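Kvaran Tabletop Set, Grovport portion

README, revision 6

Read this before you train on anything in the grasp folders. The release note that went out with the first upload called this portion "clean." I was asked to sign off on that word and didn't, and this file is the longer version of why.

What is in it

3260 episodes of one-object pick and place, recorded with hand-held grippers at the Grovport site. Each episode has a wrist video, a finger-width track, a pose track and an outcome label. The objects are household things, mostly small ceramics and kitchen items. The tabletop was covered in white for all of it. Operators worked alone and entered the outcome themselves after each episode.

The Kistby portion has its own README and its own problems. Don't assume anything below carries over.

What went wrong

The finger-width track is wrong in 715 episodes. The width is supposed to be the distance between the two padded faces. What the software computes is the distance between the two hard fingers, minus a fixed pad thickness typed into a config file. That works as long as the pads stay the thickness they were when somebody measured them. They didn't. The padding tore and packed down, and the number in the config file stayed where it was.

The result is a gripper that reports itself closed on an object before it is. In the worst stretch the error is large enough that the track shows a firm hold while the video shows the object staying on the table. Anyone who trains on width alone will teach a policy to stop closing early.

We found it in July, late. Hrefna Hjaltadóttir was replaying cup episodes for an unrelated timing bug and noticed that the width at contact kept creeping upward on a cup that has not, to our knowledge, been growing. Her first guess was the pose tracker. So was mine, and we lost days on it.
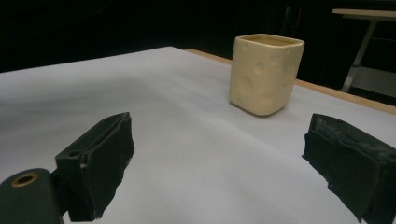

The cups made the fault easy to see and the soft objects hid it. A sponge gives, so a width that is a little off looks like squeeze. Glazed ceramic doesn't give at all. If the set had been all sponges and dish towels, I think this would have shipped and stayed shipped.

The outcome labels

An episode is marked "success" if the operator pressed the success key. There was no second check at recording time. Rajeshwari Thampi later went through the affected episodes by eye and found 36 marked as successes in which the object slipped out before it reached the target. I don't think anyone was being dishonest. The tool's status light went green on width, the light was wrong, and people believed the light.

The 36 have been relabeled. The old label is kept in outcome_original. She did not review the rest of the portion, so treat "success" elsewhere as what the operator thought.

What has been done

- Affected episodes carry the flag width_suspect. They have not been removed.
- The original width track is untouched. A corrected one sits next to it as width_refit.
- Pads are now measured before each session and the value is stored with the session, where it should have been from the start.
- The status light is off.

What I don't trust

The refit. It was fitted on rigid objects of known size and then applied to everything, including the soft ones, and it assumes both pads wore at the same rate. I have seen no evidence that they did. On the cups it looks good, but the cups are what it was fitted on, so it had better.

The edges of the flagged range. We chose the starting session by looking for where the drift rose above the noise. The wear presumably began earlier -- padding does not hold off until you can measure it. Sessions just before the first flagged one are probably a little wrong too.

The Stuletti filter script. It is included since people asked for it. It drops episodes by width variance, and a steady offset has almost no variance, so it passes most of the bad ones. A clean report from it tells you very little about this fault.

Suggested use

For vision-only work the portion is usable as it stands, with the label caveat. For anything that reads finger width, exclude width_suspect and then check a sample of what is left against the video yourself. If you use width_refit in published results, say so, and say which objects.

Safety note

No one was hurt and the tools have no motors, so the fault could do little harm on the table. A policy trained on these tracks and run on a powered arm is another matter. It may lift before it has a hold. Test with something you don't mind dropping, and keep hands and feet out from under it.

Open items

- Pad wear as a function of session count, not yet modeled
- Left and right pads measured separately -- promised, not done
- Outcome review for the unflagged episodes, no owner

Report mismatches with the episode number and the time within the clip. "Width looks off" by itself will be closed.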